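Student Robotics Projects: general discussion
Topic: Pegboard exercise, second-year group, Wuravport

1,544 views
244 shares

Lionel Wainwright wrote:
Members will recall that the Bunting project requires each student to demonstrate fitting and removing parts on an upright pegboard with a hand-held gripper before any program is written for the arm. The second-year group has now begun this stage. I should be grateful for comments on the order of work, as the assessment sheet must be settled before the end of February.

At present the students start with the green oval pieces, which are taken by the yellow fingertips and worked on the board itself. The hook-shaped parts come later. Two students may share a bench, each with a gripper.

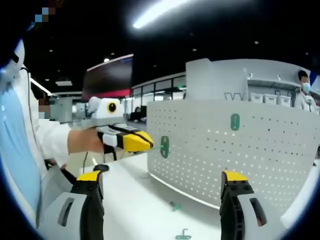
Cyril Fairclough considers that the hooks ought to come first. In his view a student who begins with the easier shape learns to close the fingers too early, and the habit is difficult to correct afterwards. He asks that the order be reversed for the remainder of the term.

Lionel Wainwright wrote:
I note the objection. The order was taken from the Fodard course notes, and I should prefer not to alter it halfway through a term. Students who have already been marked would have a fair complaint.

Florêncio Seixas wrote:
I support Mr Fairclough in part. Our own class at Sulidgate recorded 973 attempts last year, and most of the failures occurred as the part was being let go. The shape made little difference. I would ask for a separate mark for release, whichever part is used first.

Terence Staniforth wrote:
May I respectfully disagree with both of you. The sheet already carries eleven headings. If release is to be marked separately, something else must be taken out, and I would suggest the heading for speed. Second-year students should not be hurried.

Cyril Fairclough wrote:
I have no objection to the removal of speed. I maintain my position on the hooks.

Jamie Pilkington wrote:
As one of the students concerned, may I ask whether attempts made before the new sheet is issued will still count?

Lionel Wainwright wrote:
They will. A revised sheet, with release added and speed removed, will be placed in the project folder by noon tomorrow. The order of parts will stay as it is until the summer term.

7 comments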